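Minutes, planning meeting for the Pereyra benefit concert, December 2023

Chair: Callum Kettle
Represented: Stedent (booking), Nureo (sound and lighting), Pereyra Hall (venue)
Apologies: Prilosix (ticketing); written report received

**1. Previous minutes**

Accepted with one correction. Under item 4, "stage left" should read "stage right."

**2. Date and venue**

The hall is held for a Saturday in March. Pereyra confirmed access from 9:00 a.m. for load-in and a hard stop on amplified sound at 11:00 p.m. The hold becomes a firm booking on receipt of the signed agreement. Kettle has the agreement and will return it with the insurance certificate attached.

Standing capacity is 2000. The figure assumes the rear bar is closed and the side exits are kept clear. If the bar opens, capacity must be recalculated by the venue before tickets go on sale.

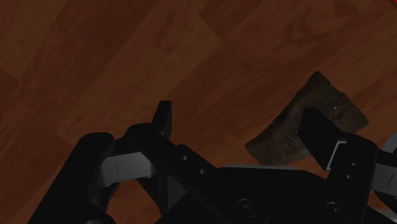 **3. Lineup**

Stedent reported two confirmed acts: a DJ set to open and a nine-piece soul band to close. A middle slot of 40 minutes is unfilled. Offers are out to two singers. Neither has replied.

The band last played the hall in 2012 and has asked for the same stage layout. Nureo has no plot on file for that show. Stedent will request one from the band's manager.

Both confirmed acts have waived their fees. Travel and hotel costs are to be paid against receipts.

**4. Sound and lighting**

Nureo presented a draft equipment list. The house PA will be used with added subs. Monitor mixes are to be run from a separate desk. The DJ table will be on a rolling riser and cleared during the first changeover, set at 20 minutes.

Venue power is adequate for the lighting rig as drawn. Haze is permitted if the alarm zone is isolated and a fire watch is posted. Pereyra will supply the form.
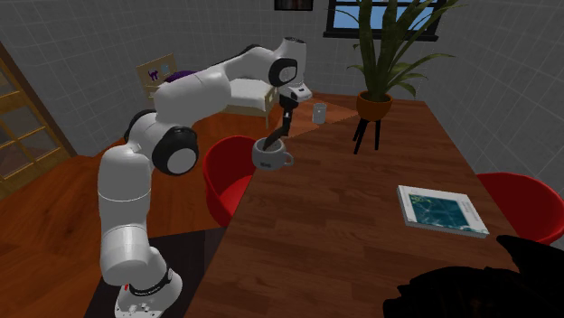
*Robot arm and mug at the long table.*

**5. Ticketing**

The Prilosix report was taken as read. Two price levels were proposed, general and supporter. The supporter level carries an added donation, shown as a separate line at checkout. Agreed.

Sales will open once the middle slot is filled or at the end of January, whichever comes first.

**6. Budget**

Projected fixed costs stand at some $4000, excluding travel. The largest item is sub and monitor rental. Kettle asked for a second quote before the deposit is paid. Nureo agreed to obtain one.

Net proceeds go to the children's hospital music program. Wording for the poster is still to be cleared with the hospital.

**7. Actions**

- Kettle: return venue agreement; clear poster wording
- Stedent: fill middle slot; obtain stage plot
- Nureo: second rental quote; revised input list
- Pereyra: haze form; capacity with bar open

**8. Next meeting**

To be set by email once the second quote is in.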